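Pavliuk project – synthetic streets group
Minutes of the October progress meeting
Thursday, 2 pm, large meeting room and online

Present: Emmett Kincaid (chair), two from the Morka simulation team, three from labelling, the pavement robot leads from Tekunura (joining by video), minutes taken by the labelling desk.
Apologies: Prerkar, who will send written comments on item 5.

1. Minutes of the last meeting
Agreed with one correction. The night-time runs were put back to the next round, and were not dropped as recorded. Emmett asked that this be made clear to Tekunura, who had already started worrying about it.

2. Where we are with the examples
Very good news to start with. The street set now stands at nearly 3,000 rendered views, all of them with their depth and object masks saved alongside. The Morka team were thanked warmly, as the batch tool they wrote over the summer has made this possible and it was a pleasure to watch it run during the meeting.

The views are spread over 9 street layouts. Labelling reported that the older layouts are over-represented and asked for the next batch to favour the newer ones. Agreed.

3. Hydrants, posts and other street furniture
This took up most of the meeting and everyone had something to say. The pavement robot has to learn that a hydrant is something to go round, at whatever distance it first comes into view. Up to now the set has been strong on close views and weak on small, far-off ones.

Morka showed the new city block layout, which was received with real delight. It gives us a hydrant near the kerb at close range and a second one on the opposite pavement, much smaller, so a single view teaches both sizes. Lamp posts also turn up at several distances. Labelling said this is just what they had been asking for, and that the masks for the far hydrant came out clean at the first go.

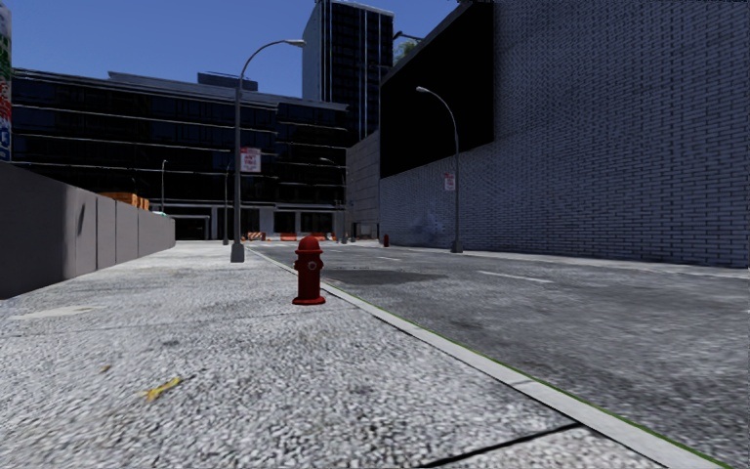 There was a longer discussion on which objects should get their own label. Agreed that lamp posts and the signs fixed to them will be labelled separately. The robot only needs the post, but Tekunura would like the signs for later work and it is little trouble to keep them apart. Barriers across the end of a road will be one class for now, whatever their shape. One member of the labelling team felt strongly that striped barricades deserve their own class and offered to write a short note setting out the case.

Stains, joint lines and scraps on the pavement will stay unlabelled, as ground. Tekunura confirmed that the robot should roll straight over them. Their early model had a habit of stopping at dark patches, so they are keen to have plenty of marked and grubby pavement in the examples. Morka said they would happily supply more grime.

ACTION: Morka to render 300 further views of the city block, with the camera moved along both pavements.
ACTION: Labelling to update the class list and send it round before the next batch.

4. Light and weather
All the city block views so far have a clear sky. Morka have overcast and low sun settings ready to try, and rain is close. Emmett suggested keeping the camera positions the same for each kind of light, so the learning team can compare like with like. This was thought an excellent idea and was agreed at once.

Large plain dark surfaces on buildings were raised as a possible worry, in case the model leans on them to tell one layout from another. Morka will vary the wall surfaces between runs and report back.

ACTION: Morka to send a small trial of 40 overcast views.

5. Matching with real footage
Tekunura are recording on their own test route and have promised the first clips before the next meeting. Labelling will use the same class list for both. Prerkar's comments on file naming to be taken by email.

There was some debate on how much real footage to mix in. No decision yet – the learning team want to train on the rendered views alone first and see how far that gets them.

6. Any other business
The shared drive is filling up. Please delete old test renders, but check with Morka before touching anything in the masks folder.

Emmett thanked everyone for a cracking few weeks' work.

Next meeting: same room, same time, once the overcast trial is in. The meeting closed at 3.25 pm.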